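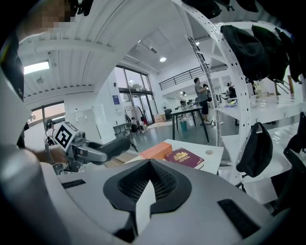
*Abb. 1: Reisepass und orangefarbene Schachtel auf dem weißen Arbeitstisch, rechts oben die schwarzen Taschen*

# Ordnung am Packplatz: Ablage und Aufhängung von Reiseutensilien

Projektbericht, Studienprojekt »Larkbridge«, Standort Nesstead
Stand: 14.4.24

## 1 Anlass und Fragestellung

Gegenstand des Projekts ist die Frage, wie ein kleiner Arbeitsplatz für das Packen von Reisegepäck eingerichtet werden sollte, damit Dokumente und kleine Behältnisse schnell auffindbar bleiben. Ausgangspunkt war eine Befragung am Standort Nescombe, an der 103 Studierende teilnahmen. Als häufigstes Ärgernis wurde dort das Suchen nach Ausweispapieren kurz vor der Abreise genannt.

## 2 Aufbau des Packplatzes

Der Packplatz besteht aus einer weißen Tischfläche und einem weißen Gestell mit gelochter Stütze. Taschen und Beutel werden am Gestell aufgehängt, die Tischfläche dient allein dem Sortieren. Auf eine geschlossene Schublade wurde bewusst verzichtet – was eingepackt werden soll, muss im Blick bleiben.

Für die Aufhängung wurden schwarze Stofftaschen gewählt (Abb. 1). Die Lochreihen der Stütze sind für die spätere Ergänzung weiterer Haken vorgesehen.

## 3 Durchführung

Die Erprobung umfasste 4 Aufgaben:

1. Reisepass auf der Tischfläche bereitlegen
2. Kleine Schachtel neben den Dokumenten ablegen
3. Passende Tasche vom Gestell nehmen und füllen
4. Tasche zurückhängen und Tisch freiräumen

Als Dokument wurde ein Reisepass mit burgunderrotem Einband und goldfarbenem Wappen verwendet, als Behältnis eine rechteckige orangefarbene Schachtel. Beide heben sich deutlich von der hellen Tischplatte ab. Über sieben Wochen wurden insgesamt 1.577 Einzelvorgänge protokolliert.

## 4 Beobachtungen

Der Reisepass wurde in der Regel ohne Verzögerung gefunden, solange er flach auf dem Tisch lag. Eine leichte Überlappung mit der Schachtel störte nicht. Schwieriger war die Auswahl der Taschen: Gleiche Farbe und enge Hängung führten wiederholt zu Verwechslungen, insbesondere bei der dritten Aufgabe. Das Zurückhängen nahm mehr Zeit in Anspruch als das Füllen.

## 5 Empfehlungen und offene Punkte

Die Projektgruppe empfiehlt, die Taschen mit farbigen Anhängern zu kennzeichnen und den Abstand zwischen ihnen zu vergrößern. Für Ausweispapiere sollte ein fester Platz auf der Tischfläche markiert werden.

Offen ist, ob ein Organizer der Reihe »Thaweesak« die losen Beutel ersetzen kann. Die Prüfung ist für Oktober vorgesehen.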